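FOR IMMEDIATE RELEASE
27/12/2025

Nelulby bowls go on sale in February, and yes, they finally stack

By Kuldeep Kanaujia, Tredier

I've been asked to keep this one short and stick to the facts, so let me get the main fact out of the way before I wander off. Our new line of everyday bowls, called Nelulby, goes on sale in February. You'll be able to buy them from our own web shop and from De Graaf, the kitchen store that has carried our lunch boxes and colanders for years and has been asking me for bowls for almost as long.

I eat out of bowls. Cereal, soup, rice, leftovers, ice cream standing up at the counter, all of it. So when we sat down to plan the next product I pushed pretty hard for bowls, and then I had to live with how hard it is to make a good one! A bowl looks like the simplest thing in the house. Then you try to put one inside another in a small cupboard and the whole pile leans, or the top one grabs the bottom one and you need a butter knife to get them apart.

That second problem ate most of our year. We went through 8 versions of the base before I stopped complaining. The fourth was my favorite to look at and it was terrible, it rocked on every table we own. The one we're selling has a flat base that's a bit narrower than I first wanted (our designers were right, I've told them so, it's now in print). It gives the bowl below enough room that you can lift the top one away with one hand while the other is holding a spoon or a toddler or the phone.

We also asked people to take them home. In all, 201 households had a set in the kitchen for a few weeks and filled out a form for us at the end. I read every one of those forms on the train. People wanted a rim that was easier to pick up, so we made it softer. They wanted a color that didn't shout, and they wanted more bowls in the box, which we heard from so many homes that we changed the packaging. Nelulby was going to come in boxes of four. It will come in boxes of 5, because apparently the fifth bowl is where the snacks go.

Colors, then. The first one out is a dusty pink. I was not a pink person before this. I thought we'd open with gray or something oatmeal colored, and I lost that vote badly, and now I have the pink ones at home and I'm very happy with them. Soup looks good in it. Blueberries look fantastic in it. More colors are planned for later in the year and I'm not allowed to say which.

If you're writing about kitchens, storage, small apartments or just things you put food in, we'd love to send you a set. We have 806 sets put aside for the launch, and part of that pile is for press and for shops that want to try before they order. Tell us where to send it and whether you'd like one box or two.

A look at pink bowls on the table, before the details:
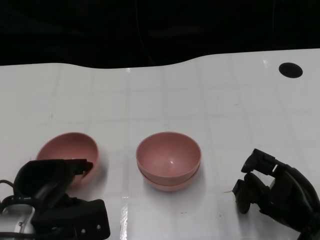
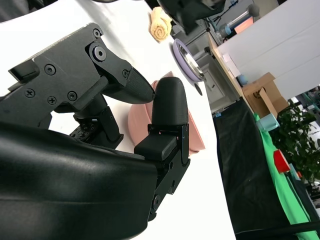
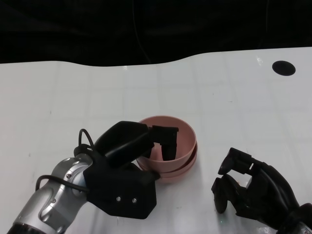
Back to the practical stuff. The boxes are packed and shipped by Hullamov, who also handle our returns, so if one shows up damaged you write to the same people and they'll send another. Please don't mail the broken one back to our office. We have a small office and a large number of bowls in it already.

Shops that already stock Tredier can add Nelulby to their usual order starting in January. If you haven't worked with us before, ask for the short trade sheet, which has the prices, the box measurements and the care notes on a single page. I fought for the single page.

De Graaf will have the bowls out on an open shelf near the front, so you can pick them up, stack them, unstack them and make a mess of the display. I'll be there on the first morning and I'll be the one straightening the pile. Come say hi, and bring questions about the base, I have a lot of answers.

About Tredier

We make plain, useful things for home kitchens. We started with colanders, moved on to lunch boxes, and Nelulby is our first set of bowls.

Press and trade contact: Kuldeep Kanaujia, Tredier. Sample sets and the trade sheet are available on request.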